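Gritham Fabrics – Frequently Asked Questions

How do I order a sample?
Use the form on the sample page or ring the shop. You can have up to 4 samples free of charge. After that they are 50p each, taken off your bill if you go on to order.

How long does delivery take?
Cloth we hold in stock goes out within nine working days. Anything woven to order takes longer and we will give you a date before you pay.

Can I return cut cloth?
Only if it is faulty. Please check the full length before you cut or sew it.

What is the difference between Brestix and Tirnirum?
Brestix is our plain curtain lining. Tirnirum is heavier and meant for chairs and cushions. Neither should be tumble dried.

How should I wash curtains?
Wash at 30 degrees, line dry and hang them while slightly damp. Allow for a little shrinkage – we suggest leaving the hem tacked until after the first wash.

Why does a plain grey weave sometimes show coloured bands in a photo?
A fine, regular weave can clash with the grid of dots in a camera sensor. The bands are called moiré and they are not in the cloth. Moving nearer or changing the angle usually shifts them. 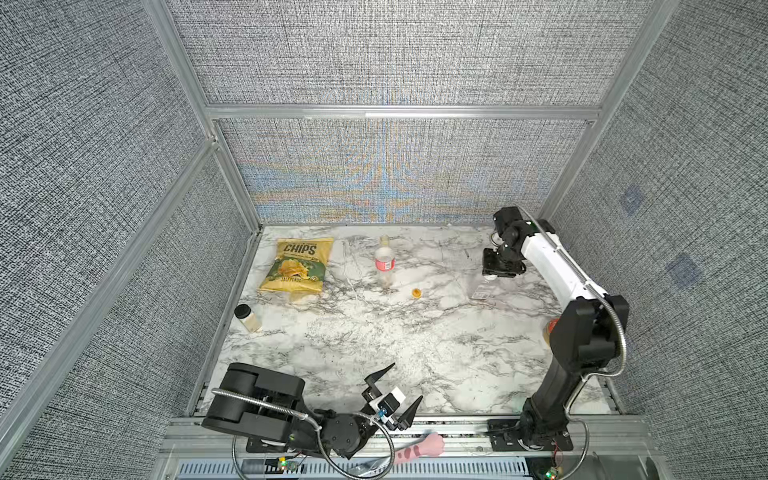 Grey woven fabric with blue, orange and yellow moiré 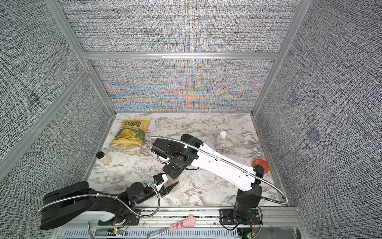 Always judge colour from a sample, in daylight, in the room where the cloth will be used. Screens vary a good deal.

Do you supply the trade?
Yes. Trade accounts need a minimum first order of 200 metres. Write to Lwazi Naidoo at the Potgieter Road office.

Are you open all year?
We close for stocktaking for one week in June. Orders placed online that week are dealt with when we reopen.

Page last updated 28/02/2018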